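10/01/2025

Build notebook, Kultow (still the working title, still hate it)

Morning went on the loot tables again. Dulce played the second district start to finish with the new drop rates and came away with the same complaint as before Christmas: she finds a decent crossbow in the first ten minutes and then nothing she picks up for the next hour is worth swapping for. She's right. I'd flattened the curve so the late bosses would feel generous and all I did was make the middle of the game a desert.

So I pulled the weapon tiers back from 14 to 7. Sounds brutal, but most of the old ones differed by a couple of points of damage and a slightly shinier icon, and I couldn't tell tier nine from tier ten myself without opening the sheet. Fewer steps, bigger steps. The Varela pistol now sits at the bottom of tier three and you really notice when you get it – the recoil is different, the sound is different, and gang lookouts go down in two hits where it used to take four.

Things I broke doing this:

Old saves load with empty weapon slots. Fixed, sort of. Anything from a deleted tier becomes the nearest one below.
The vendor in Grasano sells everything for 360 scrap, including bandages. Not fixed. Dulce bought the lot.
Co-op partner sees the old weapon name floating over your head until one of you dies. Quite like this but it has to go. 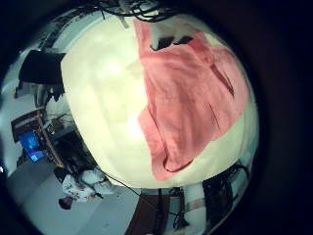 Pink cloth and cables, bench side.

After lunch I did the grappling hook. It has been bothering me for weeks that it attaches to anything at all, including other players' hats. I've added a surface flag, so now only ledges, pipes and crane arms take the hook, and the reticle goes green when you're in reach. Range is 29 metres in the build. Felt long on the rooftops and too short in the flooded station, where you hang there like washing and get shot. I'll try scaling it with the height of the drop and see if that feels like cheating.

Enemy chatter: the raiders still repeat the line about the bridge far too often. I put a cooldown on it and then found the cooldown is shared across the whole gang, so if one of them says it they all go silent for the rest of the fight. Creepy, in a good way, on the night missions. Terrible everywhere else.

Tried Cuda's idea for the shield gadget too (you throw it, it bounces once, your partner catches it and gets half the charge). Loads of fun for two people in the same room shouting at each other! Less so with lag. The bounce is worked out on the host, so the guest sees it teleport into their hands. Needs prediction on both ends, and I don't want to start that this week.

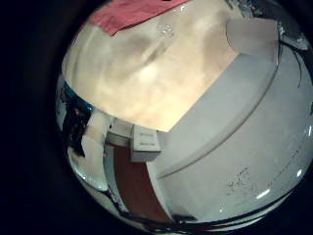
Hinata Hirose
Gameplay programmer

For whoever picks up the branch next: leave the tier sheet alone until I've merged, and please don't test vendors on the shared save. The hook changes are in and safe to pull. Shield is behind a debug switch, off by default, and if you turn it on without a second player connected the game waits for ever for somebody to catch it.

Still to do: Grasano prices, floating names, chatter cooldown per raider.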